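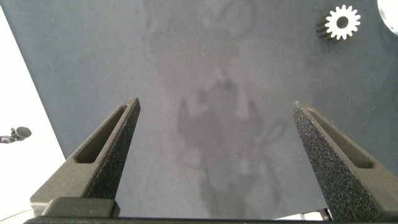 Re: [skellthorpe-list] soaking beans, yes or no?

On Saturday the Cletcombe Road end of the list wrote:

> Has anyone here stopped soaking altogether? I've had a pot of black
> beans on since lunch and they're still like gravel. I did the overnight
> soak, I did the salt at the end like my mother taught me, and I'm
> about ready to feed them to the chickens. Also, is the water around
> here too hard for this? My kettle looks like the inside of a cave.

Oh, I feel your pain! I had a bag of kidney beans last February that I cooked for most of a day and they still squeaked when you bit them. I blamed the stove, I blamed the pot, I blamed the weather. They were just old. I found the bag's twin at the back of the cupboard later and the date on it was embarrassing.

So my first question is how old are yours? If they came out of the bulk bins at Munasinghe they should be fine, they go through them fast in there. If they came from the gas station (no judgment, I've done it) then who knows.

On the salt, I'm sorry to argue with your mother, but I put it in the soaking water now and I'm never going back. A good spoonful in the bowl, overnight on the counter if it's cool or in the fridge if it isn't, then drain and start with fresh water. The skins come out so much softer. What you do want to hold until the end is anything sour, so tomatoes, vinegar, lime, all of that. I threw a can of tomatoes in at the start once and we ended up having toast for dinner.

And yes, I do think the water matters. When we lived over in Gono the tap water was soft and I never thought about beans at all, they just cooked. Here I add a small pinch of baking soda to the pot. Small! Too much and they taste like soap and go to mush.

Do I ever skip the soak? For black beans, sure, all the time. I put them in the oven in the heavy pot with the lid on, 4 cups of water to a cup and a half of beans, half an onion, bay leaf, and leave them alone till they're done (I start checking after an hour and a half). Chickpeas I always soak. Lentils never.

If yours are still hard tonight, try the pinch of soda and give them another hour before the chickens get them. And does anybody still have the big 32 quart pot from the chili supper? I'd like to borrow it before the end of the month if it's free.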